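Subject: Re: [brolton-tvwatch] Ad breaks on Ukosia, and what the sponsor gets

Reply to the message from earlier in the week. I've kept most of it in because some people only get the digest.

> I have been watching Ukosia's evening schedule since they
> announced fewer adverts, and I can't see that anything has
> changed. The drama at nine still stops for a break before
> the titles have properly finished. The break in the middle
> feels the same length as before. What has changed is that
> there are now sponsor messages on either side of every
> break, and these don't seem to count as adverts.
>
> Does anyone on the list know what the rules are? And is
> it worth writing in, or do they just send the standard
> letter?
>
> Also, has anyone else noticed that the sound jumps up as
> soon as the break begins? I have to keep the remote on
> the arm of the chair.

I'll take the three questions in order, then add something about the Itness campaign, which a few people have asked me about off list.

**What changed**

Ukosia said in December that it would take 2 minutes out of each hour between seven and eleven. It didn't say which minutes. From what I can tell, having kept notes on the drama and the quiz before it, the cut has been made almost entirely in the last break of the hour, the one nobody much minds as it comes just before the end. The first break and the middle one are as they were. So you are right that the drama looks the same, and Ukosia is also right that there is less advertising in the hour.

The early break annoys me as well. It is there to catch people before they turn over, and I would guess it is the dearest slot in the programme, so I don't expect them to give it up.

**Sponsor messages**

These are sold separately from spot adverts and Ukosia doesn't include them in its total. The announcement used the words "advertising minutes" all the way through, and sponsorship was dealt with in a footnote. Each message is short, but there is one going into the break and one coming out, plus one at the start and one at the end of the programme. Over an hour with 3 breaks that makes eight of them. If you add them up, a fair part of the time that was saved has gone back in under another name.

I don't object to sponsorship as such. I would sooner have a few seconds of a biscuit company than another loan advert. But if the claim is that viewers are getting more programme, then it should be measured by programme, and it isn't.

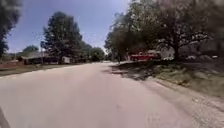 The Itness campaign is the one that takes up most of the early break at the moment, and it has come up on this list before. For anyone who has missed it, Itness sells car insurance and the advert is a single long shot of a car going round a mountain bend, with a voice telling you to find your road. I have seen it 3 times in one evening. What bothers me is how little it has to do with the driving most people do, which is on plain roads like the one in the photo, grey in the sun, no lines painted on it, trees down both sides and a slight curve to the right. You could put the same voice over that and it would at least be about the customers. I gather there is a shorter version for daytime which drops the mountains and just gives the telephone number, and I prefer it.

The bigger complaint is the repetition. Ukosia sells these slots in bundles, so a firm that buys the early break in the drama also gets the early break in whatever is before and after it. If you watch straight through from the quiz you will see the same advert at much the same point in every programme. Advertisers used to ask for a gap between showings, and I remember when it was thought bad form to run the same one twice in an evening. Whether they no longer ask or Ukosia no longer offers it, I don't know. I put that question in my last letter and it was the one part they left unanswered.

**Sound levels**

Yes, I have noticed it too. The adverts are supposed to be no louder than the programme, but that is judged on an average over the whole item. A drama with a lot of quiet talking has a low average and a few loud moments. An advert is squeezed so that it is loud all the way through. The peak may be no higher than the loudest door slam in the drama, and it will still make you reach for the remote.

Two things have helped here. Most sets have a setting called night mode or something similar in the sound menu, and it brings the loud and quiet parts closer together. It makes music sound flat, so I turn it off for concerts. The other is to switch off any "cinema" or "surround" setting if you are only using the speakers in the set, as on mine it made the speech quieter and left everything else alone.

If you complain about sound, give the programme, the channel and the time to the nearest minute. A general complaint that adverts are too loud goes nowhere. One that says the break at 9.14 was much louder than the scene before it can be checked against the recording.

**Is it worth writing in?**

I think so, though you will get the standard letter first. It thanks you for your interest and says that advertising pays for the programmes you enjoy. Reply to that letter, quoting the reference number, and repeat the one point you want answered. My second reply was from a person and dealt with most of what I had asked. It took a month.

Keep it short and stick to one subject. I made the mistake of sending a letter covering the breaks, the sound, the sponsor messages and the way they shrink the credits, and the answer was entirely about the credits.

It is better to write separately than to sign a joint letter. When we did the joint one about Kashindye being moved to half past eleven, we had 100 names on it and it was logged as a single complaint. If those had gone in one at a time it would have looked quite different on their figures. The same show was moved back later on, but to make room for the football, so I don't think we can claim that.

**Kashindye repeats**

While I'm on it, the repeats on the second channel are cut. The original episodes were made for a slot with fewer adverts, and to fit the present hour something has to come out. In the one I compared with my old recording they had lost the whole of the conversation on the ferry, which means that later on a character knows something he has never been told. I have marked up where the cuts fall in the first series and can send the list to anyone who wants it. I haven't done the second series and would be glad if someone else took it on, particularly if you have the recordings from the first showing. Mine has a gap in the middle.

The streaming version is complete as far as I have checked, but the breaks are put in by machine and can land in the middle of a sentence. You can pay to be rid of them. I haven't, and so I can't say whether the sponsor messages go as well. If anyone here pays for it, please let the list know.

**A few list matters**

The list now has 700 members, and most of them read the digest. Please trim your replies so that the digest isn't the same message five times over. I know I've quoted a long one here.

Please also change the subject line if you change the subject. The thread called "Quiz host's ties" has been about digital reception in the Brolton area for weeks, and people who could answer the reception question won't have opened it. On that, the work on the mast is finished according to the notice on their site, so if you still have channels missing you should try a full retune before anything else. A retune will lose your saved favourites, so write them down first.

Logs of the evening breaks are still welcome. Start and end times of each break are enough, along with the name of the programme and whether there was a sponsor. Plain text in the body of the message, please, as the list strips attachments over a certain size and I then have to ask for them again. I have good coverage for nine o'clock and hardly anything for eight.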